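3.2 Bins and part condition

All parts in the study were stored in open sheet-metal bins of the kind used at the Skollholm sorting hall. We chose these over the plastic totes common in parcel work for a simple reason: most of the returned parts handled at Skollholm have sharp corners, and the plastic totes wear through at the base. The metal bins last longer, but they bring problems of their own, and those problems matter for how parts come to rest.

The first is the floor. A new bin has an even, matte surface. After a few months of use the floor is scuffed, and a part that would slide on a new floor may catch on a scratch. We did not polish or replace the floors before the trials. The bins were taken from the hall as they were in April and kept in that state throughout.

The second is the shape of the walls. Parts dropped near a sloping wall tend to move back toward the middle, while parts dropped near an upright wall or a divider often stay against it. Staff at Skollholm told us that the line along the divider is where they most often find parts touching each other, and our own records agree. Of the 3,436 resting positions we logged, those with two parts in contact were found more often at the divider than anywhere else on the floor.

The third is dirt. Returned parts carry soot, grease and bits of packing, and some of this stays in the bin. We removed large pieces of packing between runs but did not wash the bins. Marks on the walls and dividers were left in place.

3.3 Part set

The part set contains 41 items drawn from the Gondal and Stoltent return streams. We grouped them by outer shape and surface. Long plastic parts make up the largest group, with 16 items. Blocks with open cavities form the second group. These are awkward to sort by outline alone, as an open cavity changes the look of the part a great deal when it is turned over. The remaining items are small and were kept as a mixed group.

Each run used only a few parts, so that the floor of the bin stayed largely in view. Figure 2 gives a typical case, with a long black part at rest near the divider and a yellow-orange block touching its lower edge.

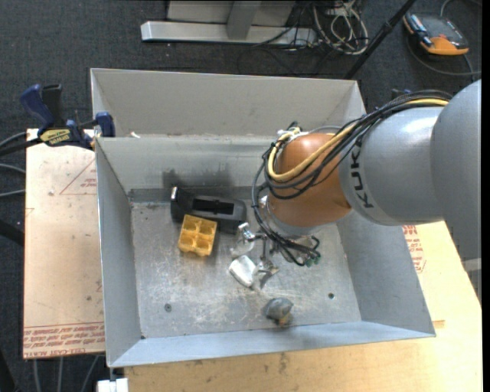 Figure 2. Four loose parts on the floor of the main compartment. The block in front of the black part has four square open cavities.

Contact of this kind was logged as "side touch" if neither part rested on the other, and as "overlap" if one did. Where it was unclear which label applied, two of the authors looked at the case again and agreed on one. This was needed in 17 cases. The labels follow the Zimus sorting guide, except that we do not use its third label, "leaning," which we found hard to apply to parts with notched edges.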